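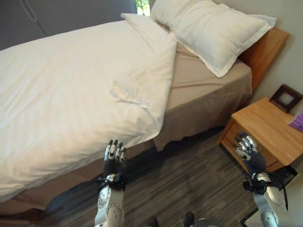
3 January 2021

Drellow two-arm unit, bedroom tasks, continued. On loan from Mosteo until the end of January, after which we either sign for the lease or send it back. Notes so far are in the shared folder under Clasness; I'll keep adding here and tidy them up later.

Morning went to the bed routine. The brochure calls it "making the bed", but the service menu splits it into straighten, pull up and turn down, and you pay for each as a separate skill. We only have straighten and pull up on the trial licence. Valentina Sepúlveda has asked the rep for turn down and has not heard back.

Set-up was the same as last time: white duvet over the beige fitted sheet, two pillows at the head, nightstand left where it normally sits with the picture frame on top. I thought about clearing the nightstand and decided against it. A customer won't clear theirs.

Stopped the arms near the side of the bed to look at clearance. The right hand sits in front of the drawer and there isn't much room to swing the elbow if the base is between the bed and the nightstand. The manual wants 53 cm on the working side. Fine in a hotel, not fine in most of the units Clasness looks after. Need to measure a few of those properly before we talk price.

Duvet still has a bunched patch toward the head end and long creases over the rest. Far corner is folded back on itself into a point. I would redo that by hand if I were the one on shift. Want to know how the software scores a corner like that, and whether the threshold is ours to change or locked by Mosteo.

Colour contrast: the duvet is cream and the fitted sheet is tan, which is an easy pair. Next session should be white on white, as most of our linen is. Coman in stores can lend us a set.

Fingers: black tips, replaceable, sold in packs of 2. The price list has a pack of tips at 100 dollars before tax. No wear figure given anywhere in the paperwork. Valentina wants that in writing and so do I, as it could end up costing more than the skills.

Cable on the right forearm hangs down the outside. Asked whether there is a sleeve or clip for it. There is a sleeve, listed as an accessory, not in the trial kit. I'd want it included - anything that dangles near a drawer handle is going to bother the safety people.

Documentation is decent. The quick start is clear, the error codes are grouped sensibly and the index works. The section on fabrics is 2 pages and stops at towels.

To do:
- white linen from Coman
- measure bedside gaps at Clasness
- ask Mosteo about the scoring threshold, the tip wear and the sleeve
- chase turn down licence (Valentina)
- charge both packs overnight, log the times on the sheet by the door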